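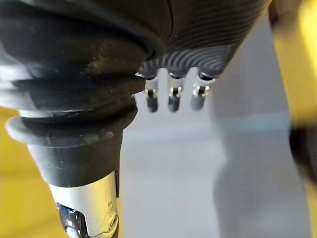
Occupants on the second floor of the Bovport building report that fine dust is returning to cleaned surfaces within a day of cleaning. The complaint covers the open office, the print room and the east corridor. Desks and paper stock in light colors give little indication of the problem, and reports come mostly from persons working near dark materials. Black rubber shows it readily. Staff have been asked to leave one dark surface in each room uncleaned until this ticket is closed.

Ticket category: Building services, air handling
Priority: 3
Status: Resolved, under observation
Equipment: Aubert air handling unit, second floor east
Opened by: Daryna Zhuravel, Office Services
Assigned to: Dean Ackroyd, Building Systems

Initial report, 8:40 a.m.
Dust has been reported since the first week of August. The cleaning contract has not changed. Windows on this floor do not open. No construction is in progress in the building, and the parking lot resurfacing was finished before the complaints began. Two employees have asked whether the dust is harmful. Please advise on wording for a reply.
D. Zhuravel

Response, 9:25 a.m.
Ticket accepted. Please reply to the two employees that the cause is under review, that they may ask to be seated elsewhere in the meantime, and that any breathing trouble should go to the health office and not to this queue. The last filter change on the unit is recorded in Zergate as complete. The next change is due at 3,000 run hours. The control panel shows no alarm.
D. Ackroyd

Check 1: Filter condition
The unit was shut down at the local switch and the access door opened. Filters are Holteo panel type, correct size, arrows pointing with the air flow. The faces are evenly gray. None is torn or wet. One panel at the bottom of the rack was sitting forward of its track, and it was pushed back by hand. It did not stay in place when the door was closed and opened again.

Check 2: Pressure reading
The pressure drop across the filter bank reads lower than it did after the last change. A loaded filter should read higher than a new one. A low reading with gray filters points to air going past the filters. The gauge tubing was removed, blown clear and refitted, and the reading was the same.

Check 3: Supply grilles
White cloth was taped over the supply grilles in the open office, the print room and the east corridor and left overnight with the unit running. All three cloths were marked in the morning. A fourth cloth, placed over a grille on the west side that is served by a different unit, was clean. The print room cloth was no darker than the others, so paper dust from the cutter is not considered the main source.

Comment, 10:15 a.m.
The print room supervisor asks that the cutter be put back in normal use, as jobs are being sent out at extra cost. Can this be approved now or does it need to wait for the repair?
D. Zhuravel

Comment, 10:50 a.m.
Approved. The cutter may be used.
D. Ackroyd

Check 4: Filter rack
With all panels out, the bottom retaining clip was found bent and the foam gasket along the lower track was missing for a length of 34 inches. Pieces of old gasket were on the floor of the unit. The panel above the gap could move whenever the fan started. The duct past the rack had a layer of fine dust along the bottom, with a clear track from the gap toward the fan.

Cause
Air bypassing the filter bank through the lower track. The gasket had dried out and come away. The task sheet for filter changes calls for new panels and a door check, but has no line for the gasket or the clips, and the change was therefore correctly recorded as complete.

Work performed
1. Remaining gasket scraped off and the track wiped down.
2. New gasket fitted on all four sides of the rack.
3. Bent clip replaced.
4. New filter panels installed. The old panels had life left but had been handled too much to put back.
5. Duct floor vacuumed as far as the first turn.
6. Unit restarted and pressure drop written on the inside of the access door.

The duct beyond the first turn was not cleaned. Some dust will continue to come through for a short time. Office Services is asked to allow for this before reopening the complaint.

Follow-up, 2:30 p.m.
Fresh cloths were left on the same grilles overnight. The open office and corridor cloths are clean. The print room cloth has a faint mark on one side. Occupants have been told that the repair is done and that desks will be wiped down once more by the evening crew. One of the two employees has moved back. The other prefers the new seat and has been allowed to keep it.
D. Zhuravel

Response, 3:10 p.m.
Noted. The print room grille will be taken down and washed at the next visit. A line for gasket and clip inspection has been added to the filter task sheet in Zergate for every Aubert unit in the building. The other units will be opened and checked in order, starting with the west side. Observation period on this ticket is set at 6 weeks. If dust is reported again in that time, please add to this ticket and do not open a new one.
D. Ackroyd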